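Baltura 40 Trail Pack

Lightweight 40 litre rucksack for two to five day walks. Framed, roll top, one big compartment, no lid.

In stock. Black sold out until September, moss and slate going out now.

Weight as sold: 1226 g (medium, hipbelt and frame sheet in)
Volume: 40 litres main body, pockets on top of that
Back lengths: short, medium, long
Main fabric: ripstop nylon, coated inside
Base: heavier weave, double layer
Closure: roll top, buckles to the sides or to itself
Care: sponge down, cool water, never the washing machine

Who it's for

People who walk all day and don't much care about camp. Early start, late stop, shelter up, asleep. We built the Baltura for that sort of trip. Everything you want while moving is on the outside, everything you want at night goes inside and stays there until you stop.

Not a load hauler. Comfortable to 12 kilos or so, after that you'll feel it in the shoulders. Winter kit, a rope, a week of food: have a look at the Stotum 55 instead, it has a proper stayed frame and a lid.

Carrying it

Hipbelt is padded, wraps forward a good way, pulls in from the front. Two zip pockets on it, right one fits most phones, left one is a bit smaller (snack bars, compass, lip balm). Shoulder straps are wide at the top and narrow under the arm. Load lifters on medium and long only, short doesn't need them.

Back panel is foam with a channel down the middle. Some air gets through. You will still get a sweaty back in July, any pack that sits close does.

Frame sheet slides out if you want to strip weight. Only do this with a light load, the bag goes barrel shaped otherwise.

Pockets

Big stretch pocket on the front. Wet waterproof, sit mat, lunch. Two side pockets cut low and forward so you can get a bottle out and back in without taking the pack off, we tested with litre bottles and they stay put, even scrambling. Inside there's one flat sleeve for a water bladder, with a hook, and a hose port on each side. Thats all. No internal dividers.
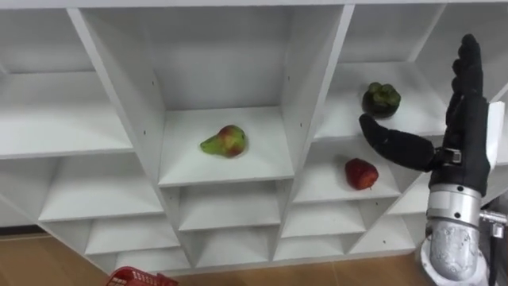 Packing order that works for us: sleeping bag in the bottom, loose, no stuff sack. Mat down the back or strapped underneath with the two base straps. Food in the middle, heaviest stuff close to your spine. Tent on top so you can pitch in the rain without emptying the lot out. Warm layer last.

Use a liner. Fabric is coated to 3000 mm but the seams are not taped, so steady rain will find its way in after a few hours. The Vestum liner is cut to fit this bag and adds next to nothing. A rubble sack does the job too.

Getting the size right

Measure from the bony lump at the base of your neck down to the level of your hip bones. Ask someone to help, it's awkward alone.

Short: 40 to 45 cm
Medium: 45 to 50 cm
Long: 50 to 55 cm

Between two sizes? Go down if you walk with a light load, up if not. Hipbelts swap, so if the back fits and the belt doesn't, send us a message and we'll post the other belt. No charge on first orders.

What changed from the last version

Thicker webbing on the hipbelt (the old stuff slipped). Front pocket mesh is now a tighter knit, snags less on gorse. Whistle on the chest strap. Haul loop moved up a touch. Zips run smoother, same pull cords.

Fits with

Ntuli shelter, one person, 428 g without pegs. Packs small enough for the front pocket.
Vestum liner
Base straps, spare pair
Stotum belt pouch, clips to either side of the hipbelt

Returns and repairs

Unused and with tags on, send it back within 30 days. Try it at home first with some weight in it, tins or water bottles, walk up and down the stairs for half an hour.

Broken buckle, we post a new one free. Tears and blown seams we fix in the workshop, usually back to you in two weeks, longer in summer. Please clean the bag before you send it, we do have to send muddy ones back.

Orders placed before 2 pm go same day, not Sunday.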